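Clearing the table between runs, what is your rule?

rulden_k
Our sheet says nothing on the table except the task items before the arm is enabled. Erkance wants a 40 cm clear zone around each item too. Does anyone hold to that?

andulow31
We do. Bare surface, items apart, hands out, then enable.

tpeg
40 is too much on a small table. We use 31 and have logged 1298 runs that way.

rulden_k
Did you write down why 31?

tpeg
No. It fit the table.

andulow31
Then it isn't a rule. Orvokki Harju wrote ours from the finger opening plus a margin, and it gets checked again in July.

tpeg
Fair. I still say a fixed number is wrong for light items. A bowl gets pushed, it doesn't jam.

andulow31
It can slide into the next item. Gap between items matters more to me than gap to the edge. Ours, at the wrist and then the whole table:
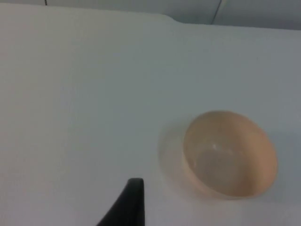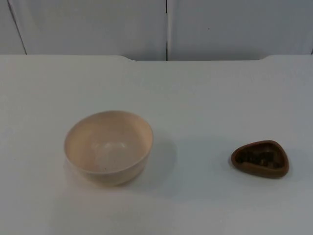

Bowl in both views, brown dish in the second only.

rulden_k
Thanks. I'll put the item gap on the sheet as its own line.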